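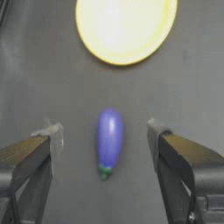

玩具茄子与黄色盘子

Pillier 格斗摇杆使用手册
第四章 与《Flokivia》连接和设定

撰写:Gwendolyn Benavides
校对:Juniper Iwasaki
最后更新:2026年10月20日

本章说明怎样把 Pillier 摇杆连接到主机或电脑,怎样在《Flokivia》里面设定按键,以及怎样使用训练模式检查输入。第一次使用摇杆的玩家,请从 4.1 开始按顺序阅读。已经用过 Sedov 公司其他摇杆的玩家,可以直接看 4.3。

本章里面的“前”和“后”,都是以角色面向右边的时候为准。角色换到左边以后,方向是相反的,手册不再每次说明。
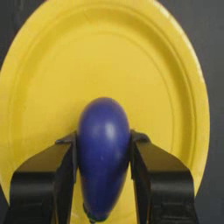

字数:2,317

4.1 连接之前

请先确认盒子里有下面的东西:摇杆本体、USB 连接线、球形摇杆头、八角形限位板和四角形限位板。四角形限位板在出厂的时候已经安装好。八角形限位板放在底盖里面的小袋子里,很多用户以为没有附送,请打开底盖看一看。

摇杆头在运输的时候是拆下来的,需要自己安装:

1. 把摇杆本体翻过来,打开底盖的两个卡扣。
2. 用一字螺丝刀固定住摇杆轴的底部。
3. 另外一只手把摇杆头顺时针方向拧紧,到拧不动为止。
4. 合上底盖,听到“咔”的一声再把本体翻回来。

注意:请不要用钳子夹摇杆轴。轴的表面如果有划痕,防尘片就不能顺利滑动,这种情况不在保修范围之内。

4.2 连接到主机或电脑

1. 关闭主机。电脑可以保持开机,但是请先退出《Flokivia》。
2. 把摇杆背面的平台开关拨到对应的位置。标记“C”是主机,标记“P”是电脑。
3. 把 USB 线插到摇杆背面的接口,转半圈锁紧环。
4. 把线的另外一头直接插到主机或电脑上。
5. 打开主机。摇杆上面的状态灯先闪烁,然后变成常亮的白色。
6. 按一下 HOME 键,登录您的玩家账号。

如果状态灯一直是橙色,说明平台开关的位置不对。请拔下线,重新拨开关,再插一次。在通电的状态下拨开关是没有效果的。

旧型号的主机需要 Fitzsimmons 转接器。转接器要插在主机和摇杆的中间,顺序是:主机、转接器、摇杆。转接器的固件要先升级,方法写在转接器自己的说明书里面,本手册不重复。

注意:请不要使用没有外接电源的 USB 集线器。我们收到过一些询问,说摇杆在对战中突然断开,查到最后都是集线器供电不够。比赛的主办方如果要用集线器同时连接两个摇杆,请选择有电源的那一种。

提示:赛事模式(见 4.6)会把 HOME 键锁住。如果按 HOME 键没有反应,请先检查侧面的锁定开关。

4.3 设定按键

《Flokivia》使用六个攻击键:轻拳、中拳、重拳、轻脚、中脚、重脚。另外有“投技”和“架势切换”两个功能,可以放在剩下的两个键上,也可以用同时按键来代替。

第一次连接的时候,游戏会自动采用标准配置。上面一排从左到右是轻拳、中拳、重拳、投技,下面一排从左到右是轻脚、中脚、重脚、架势切换。

如果想要改变配置,请这样做:

1. 在主菜单选择“选项”,进入“操作设定”。
2. 选择“摇杆”。请注意不要选成“手柄”,两者的设定是分开保存的。
3. 用摇杆把光标移动到想要改变的动作,按轻拳键确定。
4. 画面出现“请按键”以后,按下新的按键。
5. 全部改好以后,选择“保存到玩家档案”。
6. 返回角色选择画面,看一下角色名字旁边的图标是不是变成了您的档案名。

注意:只选择“应用”而没有选择“保存”的话,退出游戏以后设定会消失。

玩家档案也可以写到摇杆本体里面。Pillier 有 2 个存储位置,用侧面的 M 键切换。把设定写到本体以后,到朋友家里或者比赛会场就不需要重新设定。写入的方法是:在“操作设定”画面按住 M 键,直到状态灯变成绿色,然后松开。写入的过程当中请不要拔线。

关于同时按键的说明:“轻拳+轻脚”是投技,“重拳+重脚”是架势切换。即使您已经把这两个功能放到单独的键上,同时按键仍然是有效的。有的玩家不喜欢这样,因为使用玛尔戈这类需要连续快速按键的角色时,容易误出投技。在“操作设定”的最下面可以把“同时按键输入”关掉。

4.4 更换限位板

四角形限位板的斜方向比较清楚,适合蓄力角色。八角形限位板在每个方向都有一个小的卡位,适合刚从手柄换过来的玩家。两种都没有好坏的分别,建议每一种用几天再决定。

1. 拔下 USB 线。
2. 打开底盖,找到摇杆下面的透明限位板。
3. 同时按住限位板两边的爪子,向上取出。
4. 把新的限位板对准爪子的位置,平平地压下去。
5. 用手把摇杆向各个方向推到底,确认没有卡住。
6. 合上底盖。

警告:更换限位板之前一定要拔线。底盖里面的电路板在通电的时候不可以触摸。

如果换好以后某一个方向没有反应,一般是微动开关的插头松了。插头是白色的,有五根线,轻轻压紧就可以。 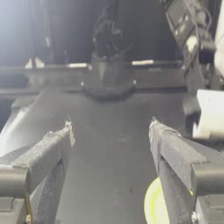

压紧插头以后,请不要马上合上底盖,先把线从中间的槽里面绕过去。线如果压在限位板的下面,摇杆推到后下方向的时候会有摩擦的感觉,时间长了外皮会磨破。槽的旁边有一个箭头标记,顺着箭头的方向放线就是对的。

4.5 用训练模式检查输入

设定好以后,建议先在训练模式里面检查,不要直接进入排位对战。

1. 在主菜单选择“训练”,选一个您熟悉的角色。
2. 暂停,打开“显示输入记录”和“显示帧数”。
3. 把摇杆慢慢转一圈,看画面左边的记录。八个方向应该按照顺序出现,没有遗漏。
4. 向相反的方向再转一圈。
5. 把每一个攻击键单独按一次,看图标和动作是不是一致。
6. 练习“下、前下、前+拳”的指令,左右两边都要试。

如果在第三步看到某一个斜方向总是被跳过,可能是推得太快,也可能是限位板没有装平。请再慢一点试一次。还是不行的话,回到 4.4 检查。

如果“前、下、前下+拳”的升龙类指令经常变成波动类指令,一般不是摇杆的问题。多数人是最后推得太远,推到了“前”的位置。《Flokivia》对最后一个方向的判定比较严格,请在“前下”的位置停住再按拳。看着输入记录练习,比看着角色练习进步快。

训练模式会保存输入记录,最多 2,000 条,超过以后从最旧的开始删除。想要保留某一段,请在暂停菜单选择“导出记录”。导出的文件可以发给朋友,也可以在回放画面里和别人的记录并列显示。

关于防御的小提示:训练模式的木桩默认是不防御的。很多玩家在这里练成了一套连段,到了对战才发现开头的一下就被挡住。请把木桩的“防御”改成“随机”,并且把“受身”也打开。木桩的设定在更换角色以后会保留,但是更换舞台以后会恢复默认,这一点我们已经向游戏的开发组报告。

4.6 赛事模式

赛事模式会关闭 HOME 键、选项键、M 键和连发功能。打开的方法:

1. 把侧面的锁定开关拨到“LOCK”。
2. 同时按住轻拳和重脚,直到状态灯变成蓝色。
3. 按一下选项键,确认没有反应。

关闭的时候,先把锁定开关拨回来,再按同样的两个键。

注意:在比赛中误按暂停,很多赛事的规则是输掉一个回合。请在坐下以后马上打开赛事模式,不要等到角色选择画面。各个赛事对连发功能和按键数量的规定不一样,请事先向主办方询问。
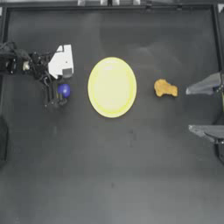 黄色盘子与蓝色的球

4.7 常见的问题

摇杆连接上了,但是在菜单里面光标自己移动。
请检查摇杆背面的模式开关。模式开关应该在“DP”的位置。如果在“LS”的位置,有些菜单会把摇杆当作模拟输入,光标会有漂移。

画面显示错误代码 177。
这个代码表示摇杆的固件和游戏的版本不一致。请把摇杆连接到电脑,从 Sedov 的下载页面取得更新工具,按照画面的指示更新。更新大概需要喝一杯茶的时间。更新以后存储位置里面的按键设定不会消失,但是为了安全,还是请先把设定抄在纸上。

按键的声音太大,晚上不方便使用。
可以更换成静音按键。Pillier 使用的是卡入式按键,不需要焊接。更换的时候每次只拔一个按键的线,装好再换下一个,这样不容易弄错位置。

在线对战的时候感觉指令变慢,训练模式却是正常的。
请先看对战画面右上角的延迟标记。标记是红色的时候,原因在网络,换摇杆没有用。标记是绿色但仍然感觉慢,请检查显示器有没有打开“游戏模式”,并且把《Flokivia》选项里面的“垂直同步”关掉再试。

两个玩家都使用 Pillier,游戏把一号和二号弄反了。
请都退回到标题画面。想要当一号的玩家先按选项键,另外一位等到角色选择画面出现以后再按。

左手的手腕很快就会累。
请检查坐的高度。摇杆放在腿上的时候,手肘应该和面板差不多高。握法没有标准答案,从上面盖住球头,或者从下面用手指夹住轴,都有很多强的玩家使用。但是不要用力抓紧。如果感到疼痛,请停止使用,好好休息。

4.8 清洁和保管

面板用柔软的干布擦。有手汗的痕迹时,可以把布蘸一点水,拧干以后再擦。请不要使用酒精,面板上的图案会褪色。

防尘片下面容易积灰。拧下摇杆头,取出防尘片,用小刷子清理,然后按照 4.1 的步骤装回去。

长时间不用的时候,请把线收到背面的线仓里,不要绕在摇杆轴上。带到外面去的时候,请把摇杆头拆下来,单独放在袋子里。

摇杆头、限位板和按键属于消耗品,可以单独购买。订购的时候请告诉我们底盖贴纸上的序列号。贴纸如果已经看不清楚,在《Flokivia》的“操作设定”画面按住选项键,序列号会显示在画面的下方。

下一章:第五章 自定义面板图案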